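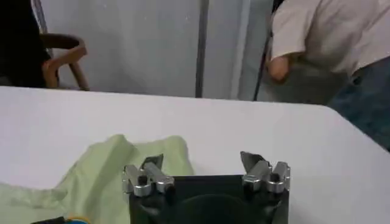 双指夹爪与待整理的浅绿色织物。

新闻中心 > 企业动态 > 开放日

Henmont举办叠衣机器人开放日,双臂系统现场演示衣物整理

2018年4月,Henmont在Plumlow实验室举办开放日,向来访的洗衣服务企业和高校师生演示了双臂机器人整理衣物的工作过程。这是该实验室成立以来第2次对外开放,当天共接待来自11家单位的访客。

演示以T恤为主要对象。衣物放在白色工作台上,两条机械臂分别从两侧接近,用夹爪夹住衣角,再完成拉平、对折等动作。项目负责人万淑珍介绍,衣物没有固定形状,同一件T恤每次放到台面上,褶皱和袖子的位置都不一样,这给识别和抓取带来的困难比搬运纸箱一类的任务大得多。

“领口、袖口和下摆在图像里很容易混淆,夹错一个点,后面的步骤就要重来。”万淑珍说,“我们目前的重点是让系统自己发现夹错了,并且重新摊平。” 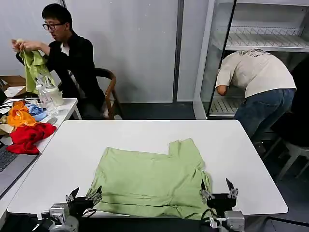

据介绍,叠衣项目自今年2月起进入集中采集阶段,目前已积累2,430段操作记录,涉及7种常见衣物。记录内容包括手臂动作以及头部和腕部相机的画面。腕部相机离布料近,主要用于判断指尖与布边的相对位置;头部相机负责观察整件衣物的轮廓。

负责夹爪设计的丁蓉蓉在交流环节回答了访客关于布料损伤的提问。她表示,现有指尖适合棉质T恤和毛巾,针织衫和带拉链的外套仍在测试,暂不列入对外演示的内容。夹持力可以按衣物种类分别设定,更换指尖不需要拆下整个夹爪。

来自洗衣服务企业Briggs的运营主管Dimas Raju参观后表示,他更关心机器人连续工作时的稳定性。“单件速度比人工慢,我们可以接受,但夜班没有人在旁边看着,出错后怎么处理要讲清楚。”他说,双方将就试用场地和衣物种类继续沟通。

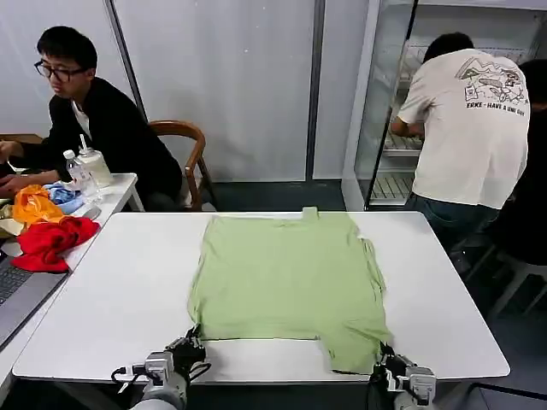
双臂夹爪夹住T恤的两角,衣物平铺于工作台上。

Henmont表示,叠衣系统目前仍处于研发阶段,尚未确定上市时间和价格。下一步,实验室计划与Wotwood合作,在后者的布草车间开展毛巾折叠测试,由程静怡负责现场协调。测试将先使用单一尺寸的毛巾,之后再加入浴巾和枕套。

有意参观或提供测试衣物的单位,可通过新闻中心与实验室联系。参观须提前预约,实验室将根据设备使用情况安排时间。

相关新闻
Henmont与Wotwood签署布草折叠测试合作意向书
Plumlow实验室启用新的双臂工作台
丁蓉蓉:柔性物体抓取中的指尖设计
叠衣项目招聘数据采集操作员

联系我们:Henmont新闻中心 | 版权所有 © Henmont | 返回顶部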